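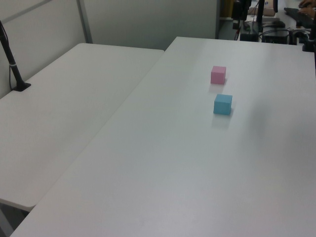 Two white tables pushed together, one sits lower - how to level them?

Posted in Furniture and Fittings

kamel_workroom

I have two white tables set long edge to long edge as one work surface. One has a rounded front corner and stands against a partition wall, the other is the larger rectangular one and projects into the room. The seam between them is straight, but the smaller table is lower. Paper catches at the step and anything slid across stops there.

The larger table is on a Nollby frame with screw-in feet. The smaller one is on a Kevby frame, also with screw-in feet, which I have not touched. There is a pole stand near the back corner of the smaller table, next to the wall, and I would like to avoid taking it off if possible. There are a pink and a blue foam cube on the large table.

Do I raise one or lower the other? And is there a way to keep the edges together afterward?

Prorari

Raise the low one. Lowering the large table only works if its feet are already wound out, and most people leave them fully in.

Take the stand off first, even if it is a nuisance. A tall pole on a small base will lean further than you expect while one end of the table is up.

Sequence:

Check the floor with a level before you check the tables. If the floor falls toward the wall, matching the feet by eye will give you a seam that is flush at one end and stepped at the other.

Level the large table by itself and leave it alone from then on.

Pull the small table clear of it. Wind each foot out by the same number of turns, then push it back and lay a straightedge across the seam at both ends. Correct in half turns.

Tighten the lock nuts and check again. Tightening usually moves the foot slightly.

To hold the edges together, fit 2 flat connecting plates on the underside, one toward each end of the seam. Measure the thickness of both tops before choosing screws. If the tops are not equally thick, pack the thinner one with a washer or the plate will pull the step back in.

seamripper800

just put felt pads under the feet of the low one. did mine that way, been fine since September

Prorari

Felt compresses under load and the pads will not compress equally. Acceptable for a very small difference on a table that carries nothing. With a stand at one corner I would use the screw feet.

kamel_workroom

The Kevby feet were fully in. Wound them out evenly and the seam is now flush at the wall end, still slightly low at the front. Will correct that foot before fitting the plates.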